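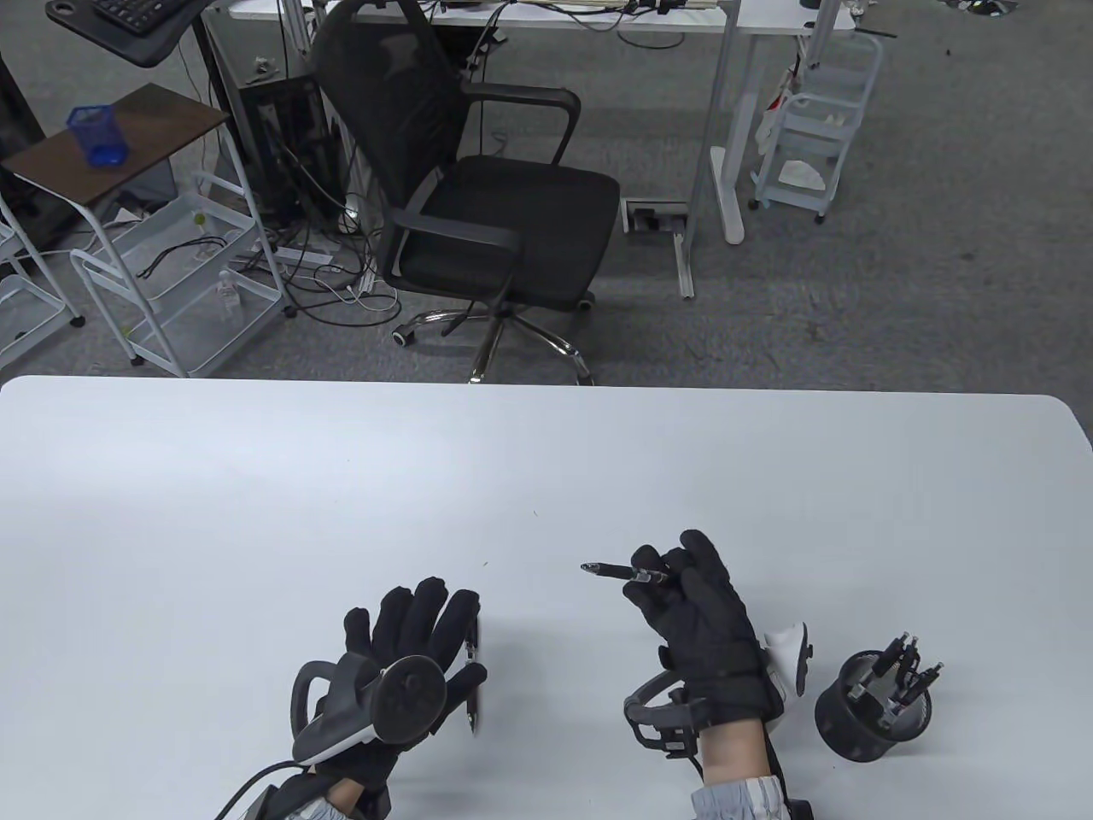

The bomb they found in Flarkby last month was dropped during the war and had been lying under the school parking lot ever since. I live four streets away, so I was one of the 2000 people told to leave by 7 in the morning. A soldier came to our door the evening before with a map and a form in two copies. I signed at the kitchen table, and it took me a while to find something to write with.

We were sent to the sports hall in Ondness. There were cots, coffee and a radio that only got one station. The older people talked about where the factory used to stand. It made shell casings from 1939 on, and the planes came for it more than once. Most of what they dropped landed in fields – or in what were fields then. The town has grown over all of it.

The disposal team had planned to start at 9. They started after lunch, as a man on Kulkarni Street would not open his door and the police had to go back for him. I was annoyed at the time. Later I heard he had a sick dog and no car, and the bus they sent did not take animals.

We did not hear a bang. The fuse came out in the afternoon, and the rest was driven away on a flatbed to the range at Istness. Somebody read the news off a phone and people started folding blankets before the official word came. We were home by dinner. The soup I had left on the stove was fine.

The town now says there are 2 more places it wants to check before anything new gets built. One is behind the swimming pool. I would like them to check the old rail yard as well, and I have written to say so. Letters are being taken until the end of December, and the form is at the front desk of the town hall. The copy I kept from the soldier is in the drawer with the insurance papers.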